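소식지 | 공지 | 생활 | 지난 호 | 문의

모임 > 소식지 > 생활 > 작은 정리

화장솜과 얇은 천, 서랍에 넣어 두기

글: Tülin Gökçe

안녕하십니까. Sudcombe 생활 모임의 회원 여러분께 인사를 드립니다. 한국어로 소식지에 글을 쓰는 것은 이번이 두 번째입니다. 표현이 조금 딱딱해도 이해하여 주시면 감사하겠습니다.

지난 1월 모임에서 작은 물건의 정리에 대하여 이야기를 나누었습니다. 그때 여러 분이 화장솜을 어디에 두면 좋은지 물어보셨습니다. 저도 오랫동안 큰 봉지를 열어 둔 채로 사용하였습니다. 봉지 안에서 솜이 눌리고, 모서리가 구겨지고, 한 장을 꺼내려고 하면 세 장이 같이 나왔습니다. 그래서 저는 요즘 책상 위에 놓는 작은 플라스틱 서랍을 사용합니다.

서랍은 Bunance 가게에서 샀습니다. 가격은 한 개에 1,698원이었고, 저는 2개를 샀습니다. 같은 가게에 Jikis라는 이름의 조금 더 큰 상자도 있지만, 제 선반에는 높이가 맞지 않았습니다. 사기 전에 선반의 높이를 재는 것을 권합니다.

넣는 방법은 어렵지 않습니다. 먼저 봉지에서 조금만 꺼내서 테이블 위에 펼쳐 놓습니다. 한꺼번에 다 쏟으면 다시 봉지에 넣는 일이 더 오래 걸립니다. 붙어 있는 것은 모서리를 잡고 천천히 떼어 냅니다. 빨리 당기면 솜의 가운데가 얇아집니다. 그다음에 방향을 맞추어 쌓고, 손바닥으로 가볍게 눌러서 높이를 봅니다. 저의 서랍에는 한 칸에 최대 192장까지 들어갔습니다. 그러나 이렇게 가득 넣으면 서랍이 잘 열리지 않아서, 지금은 그것보다 적게 넣습니다. 얇은 천은 한 번 접어서 넣는데, 접은 쪽을 앞으로 두면 손가락으로 집기가 쉽습니다.

습기도 조심하여야 합니다. 저의 집은 겨울에 욕실 벽에 물방울이 생깁니다. 그래서 서랍은 욕실에 두지 않고 방에 두고, 하루에 쓸 만큼만 작은 그릇에 담아서 가지고 갑니다. 남은 봉지는 입구를 접어서 집게로 막아 둡니다.
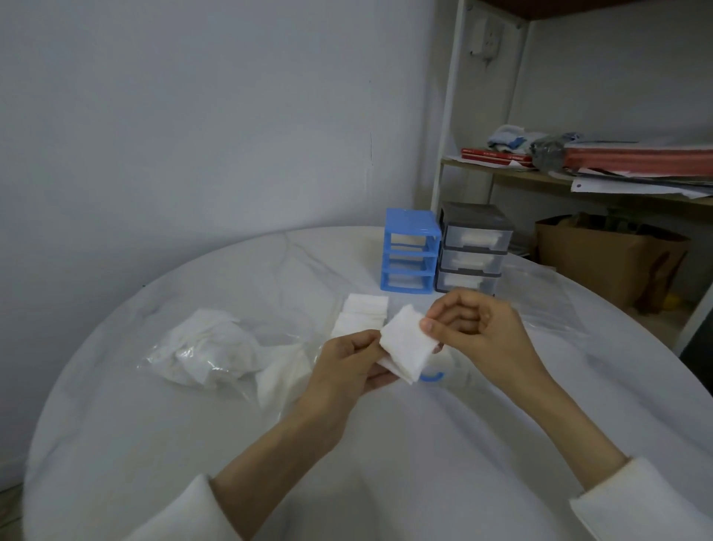
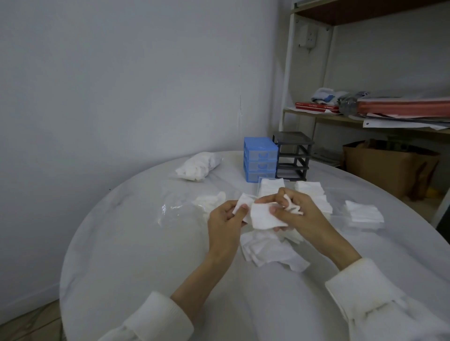
색의 순서에 대해서도 한 가지 쓰고 싶습니다. 저는 매일 쓰는 것을 밝은색 서랍에 넣고, 손님용과 여분을 어두운색 서랍에 넣습니다. 이름표를 붙이는 것보다 이 방법이 저에게 편합니다. 파란색과 진한 회색처럼 차이가 큰 두 색을 나란히 놓으면 아침에 안경이 없어도 구별할 수 있습니다. 다만 서랍을 모두 빼서 닦은 다음에는 틀과 서랍의 짝이 바뀌지 않게 주의하여 주십시오. 반투명한 서랍은 서로 비슷하게 보여서 저도 한 번 바꾸어 끼운 적이 있습니다.

다음 모임은 2023년 3월 8일에 Carhuamaca 방에서 합니다. 자리는 6명분입니다. 집에서 쓰시는 작은 상자나 서랍이 있으면 하나씩 가지고 와 주십시오. 화장솜은 제가 준비하겠습니다.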